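Onora VR-2 Vaccine Refrigerator, Undercounter

Category: Cold storage / Immunization supply
Availability: Ships from Wamport, lead time on request

The Onora VR-2 is an undercounter refrigerator for clinics, pharmacies and public health units that hold vaccine stock on site. It is set at the factory to 5 °C and is meant for products labeled for storage between 2 and 8 °C. It is not a freezer and should not be used for products that ship frozen.

The cabinet has a solid, self-closing door with a keyed lock. Air is moved by a rear fan and returned through a perforated duct, and stock should be kept clear of the duct on all shelves. The fan stops when the door opens and restarts when it closes. Defrost is automatic and runs on the off cycle of the compressor, without a heater.

Specifications

Usable volume: 100 liters
Set point range: 2 to 8 °C, adjustable in steps of 0.1
Shelves: four, coated wire, adjustable
Net weight: 49 kg
Refrigerant: R600a
Door: solid, right-hand hinge, reversible on site
Probe: buffered, glycol vial, one supplied
Access port: rear, with foam plug
Alarm contacts: dry, normally open or normally closed

Temperature monitoring

The controller reads the buffered probe and a second air probe near the fan. Only the buffered probe is used for the alarm and for the log. High and low alarms are set separately, each with its own delay. A door-open alarm sounds after two minutes and can be muted for one cycle.

Readings are kept in internal memory and can be downloaded as a CSV file through the USB port behind the lower grille. Sites with more than one unit can run Flosine Log, which collects readings over the local network and produces a daily minimum and maximum sheet for each refrigerator. Flosine Log is installed on a desktop computer supplied by the customer. The computer must stay powered on at all times and should have a wired network connection, with sleep mode turned off.

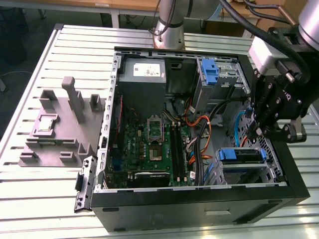
Desktop tower with the side panel removed.

If the host computer is off or being serviced, each refrigerator continues to log internally and the missing readings are transferred at the next connection. Internal memory holds 13 months of data at the default interval. Local alarms do not depend on the computer or on the network.

Installation

Place the unit on a level floor and leave 5 cm of clearance at the rear. The front grille must not be covered. Connect to a dedicated grounded outlet. Do not use an extension cord, a power strip or an outlet controlled by a wall switch.

Let the cabinet stand upright overnight before it is first powered on. Run it empty until the buffered probe has been stable for a full day, then load stock in its original cartons. The door shelf position is left blank on this model and should not be fitted with aftermarket bins.

Calibration

The supplied probe comes with a calibration certificate. Recalibration is handled by Navarro Instruments under an exchange program: a replacement probe is sent first, and the old one is returned in the same box. Exchange orders received by noon on Monday are shipped the same week. Local immunization programs may set their own interval, and theirs takes precedence over the one printed on the certificate.

Options and spare parts

Left-hand hinge kit
Second buffered probe with cable
Battery module for alarm and display
Stacking frame for two units
Replacement door gasket
Flosine Log, single site license

The battery module powers the display, the log and the alarm during an outage. It does not run the compressor.

Warranty

Two years on parts and labor, five years on the compressor. Probes and batteries are covered for one year. Proof of purchase and the serial number from the plate inside the door are required for all claims.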